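How a Regional Government Makes a Rule

Most countries are too big to be run from one place. So they are split into smaller parts, called regions, states or provinces. Each part often has a government of its own, with a leader and a group of elected people who vote on laws.

In this explainer we will use a region called Nuvska. Its leader is called the president of the region. The president right now is Obadia Makokha. The capital city is Badawi, and the biggest town on the coast is Jundance.

Who decides what?

The national government looks after things that affect the whole country, such as the army, money and passports. The region looks after things closer to home. In Nuvska that means schools, hospitals, local buses and forests.

Some jobs are shared. Roads are a good example. The national government pays for the long highways, and the region pays for the smaller roads that join the villages together.

Where does a rule start?

A rule usually starts with a problem. In Nuvska, the school buses were very old and kept breaking down in the hills. Parents in Jundance wrote letters to their representatives. A representative is a person who has been elected to speak for the people in one area.
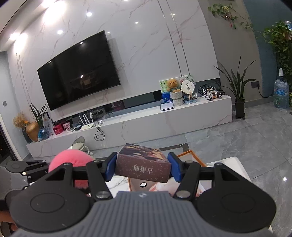

Two representatives wrote a plan for new buses. A plan like this is called a bill. A bill is not a law yet. It has to be read, talked about and changed before anyone votes on it.

The people who vote meet in a room called the assembly. Some of them wanted the new buses right away. Others said the money should go to the hospital in Rundard first. This kind of argument is called a debate, and there are rules for it. Only one person may speak at a time, and each speaker gets eight minutes.

The vote

When the debate is over, the members vote yes or no. If more than half of the votes are yes, the bill passes. The president then signs it - after that it is a law, and it is printed so that anyone can read it.

The bus law passed in June. It says that no school bus in the region may be more than nine years old.

What if people do not agree?

People can still speak up after a law is passed. They can write to their representative, march peacefully or sign a petition. A petition is a letter that many people put their names on. In Nuvska, a petition with 800 names must be discussed in the assembly.

They can also vote for someone else at the next election.

Words to know

Assembly: the group of elected people who vote on laws.
Bill: a plan for a new law.
Debate: a talk where people give different opinions, following rules.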